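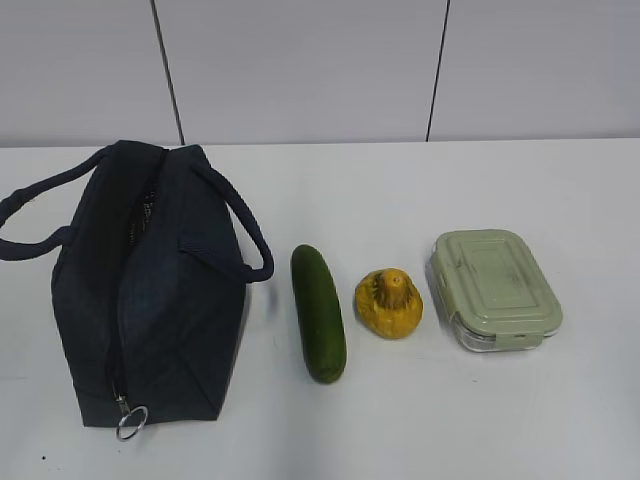
Packing a whole cucumber and squash for lunch at work?

Lunches & Leftovers > Lunch Bags > Packing and Carrying

Posted by clalau_kitchen

Hello everyone! I've been reading along here for ages and finally have something to ask. I started a new job in February and I'm trying very hard to stop buying my lunch, so I've gone back to my old navy bag with the rope handles and the zipper down the front. I love it dearly, but it's soft all over and it slumps, and that seems to be my trouble.

What I'd like to carry is a cucumber, a yellow squash and one rectangular container with whatever we had for dinner the night before. There's a little kitchen at work with a knife and a cutting board, so I would much rather slice things there than open up a box of sad, watery cucumber at noon. The bag also has a mesh lining, and I worry about the container's corners catching on it every time I push it down in there. Does the box go in first, or the vegetables? And do I stand the cucumber up or lay it down? I know it's a small thing to fuss over, but my train ride is 19 stops and everything gets a good shaking!

Posted by Murley384
Member, 3623 posts

Box first, always! I carried a soft bag to work for years (mine was an Orex, long gone now, the zipper gave out) and I tried it every way there is. Open the zipper as far as it will go, a good deal farther than you think you need, and hold the lining back against the side with your fingers while you lower the container in. If it will lie flat on the bottom, wonderful, the whole bag sits better. If it's too long for that, stand it on its narrow edge against the back, with the lid facing in toward the middle so you can check it's snapped shut.

Then the cucumber goes upright along one side, and the squash goes in last with the fat end down. Yellow squash bruises if you so much as look at it, so I wrap mine in a dish towel, and then I have a napkin and something to set my lunch on as well. Zip it up slowly, and if the zipper fights you at the cucumber, tip the cucumber over toward a corner before you pull any harder. I pulled harder. See above about the Orex.

Posted by uedagarden

just cut the cucumber in half at home, put the cut end in a bit of wrap. fits anything

Posted by clalau_kitchen

Thank you both so much! I tried Murley's way this morning with the towel, and it took me all of 5 minutes, most of it spent looking for a clean towel. The container stood up at the back and the lining didn't snag at all once I was holding it out of the way. I did end up halving the cucumber too, because the one I'd bought was a bit of a monster, and I ate the other half over the sink at breakfast. Now if anyone has a good dressing that travels, I would love to hear it.

Contact us | Copyright Lunches & Leftovers | Back to top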